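Chapter 4
Water, Heat and Dirt

I used to think washing was the dullest subject in home science, and then I spent a wet August reading old care labels and changed my mind completely. So let's start with a question you can try at home: what does the water do before any soap goes in? Quite a lot! It carries off salt, sugar and most fresh mud all by itself.
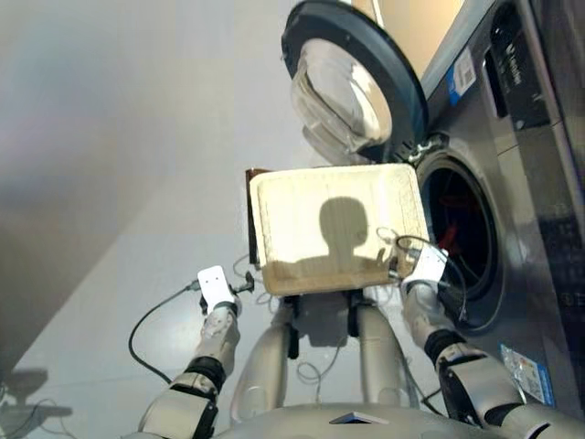 Grease is another matter. Water slides straight past it, and you need soap (or plenty of patience) to shift it. Heat helps too - but 63 degrees will shrink a wool jumper to fit a teddy bear, as I found out one Friday. We'll come back to wool in section 4.2, after we've looked at cotton.

80 shares
4 comments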